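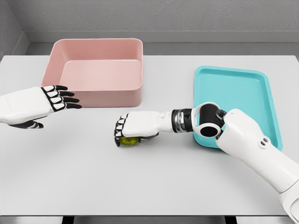 Zulkifli Tarigan replied that it's the grip release again, same as ticket 934, and to stop blaming the tray pose.

OK – but checked that first. Tray pose matches the config. Left hand parked open, fine. Right hand closes on the green object, then planner throws a timeout and the run aborts. 13 fails out of 18 on the Finia build.

Tried so far:
- restarted sim, no change
- raised timeout to 1000 ms, no change
- swaped target to the pink bin, same abort
- rolled back the hand driver – cant reproduce yet, still runing

Do NOT push this build to the real arms at Costlow until closed. Need the driver diff from Zulkifli.

Yoga Ngau
Status: open

Contact Henare Support | © Henare | Back to top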